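Budcombe Kitchen Skills Project
Progress report to the Olmedo Fund, second reporting period
Tuesday, November 29, 2022

1. Where we are now

The project started in May, with the aim to teach basic cooking and food planning to adults in Budcombe who live on a small income. In our first report we wrote that the preparation was slower than planned. In this period the lessons are running every week, and we can report on the course itself and not only on the preparation.

We have given 26 lessons so far. The plan for the whole project is 40, so we are a little behind the schedule in the application, where we wrote that by the end of November we would have completed 31. The difference comes from the weeks in the summer when the kitchen had no hot water. We propose to hold the missing lessons in the winter and we do not ask for extra money for this.

2. The lessons

Each lesson takes two hours. In the first half the participants prepare one dish, and in the second half we eat together and speak about prices, storage and what to do with the rest of the food. The participants have told us that the second half is as useful for them as the first. Several of them wrote down for the first time what they spend on food in one week, and they were surprised how much of it goes for things bought late in the evening at the small shop near the station.

We changed the order of the course after the first group. At the beginning we started with soup, then rice and beans, then baking. But people came with very different experience. Some had cooked for a big family for many years, and others had never used an oven. Now we start with knife work and with vegetables, and only after this we go to the hot dishes.
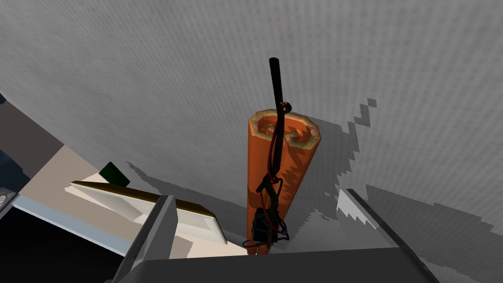 The vegetable lessons are the cheapest part of the course and also the part where we had to rewrite most of our material. The first version of the handout had too much text and used words that people do not say at home. In the new version there is one vegetable on each page, with its season, how to keep it, and two or three dishes. The carrot page was written first and all the other pages follow it. It explains that when the top is cut off flat, as on the orange one here, you see a lighter ring inside, and that this ring is normal and not a sign that the carrot is old. A participant had asked this in the first group, and we understood that such small questions must be in the handout. The pages for onions, cabbage, beets and potatoes are finished. Pumpkin and leek are still in draft.

We also tested the handout in large print. It was well received, and from now on we will print only this version, because keeping two versions in order took too much time.

3. Participation

Attendance is stable but uneven. The morning group is full and has a waiting list. The evening group has often free places, especially at the end of the month. We asked the people who stopped coming for their reasons, and most of them named changed working hours or no bus after the lesson. Only one person said that the course was too easy.

For this reason we moved the evening lesson to half an hour earlier. It is too soon to say if this helps. We have also started to talk with the community house in Tarkirham about a third group there, as around six participants travel from that side of the river every week. The kitchen in Tarkirham is smaller, but it has a good oven and enough tables, and the rent would be lower than we pay now.

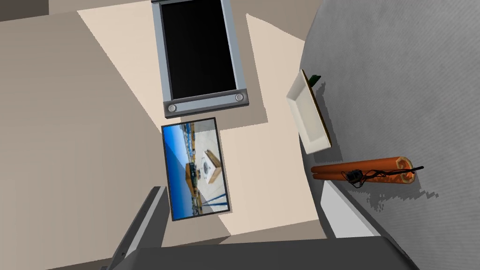
If we open the third group, it will follow the same program, with the same handouts, and the shopping for both places will be done together. We have compared the cost for this. Buying dry goods in large bags is clearly cheaper, but it needs a dry storage room, and in Tarkirham we would have only one cupboard. So the dry goods would stay in Budcombe and be brought over once a week. We did not yet sign anything and would be glad to hear the opinion of the Fund before we do.

4. Money

Spending is below the budget for this period. The main reason is the smaller number of lessons, and with it lower costs for rent and food. On the other side, cooking oil and flour cost more than we expected when we wrote the application. We could cover this from the line for equipment, where we bought used pans and not new ones.

The printing cost was higher than planned — this is the effect of the new handouts. It should be lower in the next period, when we print only the missing pages.

5. Difficulties

The registration was our weakest point. We kept one list on paper and another on the computer, and they did not always agree. Since September we use only Stuvura, the booking program that the community house already has, and the mistakes are fewer. It does not send reminders by text message, so we still call people by phone the day before.

6. Next period

We will finish the two missing vegetable pages, hold the lessons that were lost in the summer, and decide about the group in Tarkirham. We also want to try one lesson on cooking with only a single pot — many participants have asked for it. The full table of costs, with copies of the invoices, is sent to the Fund separately by mail.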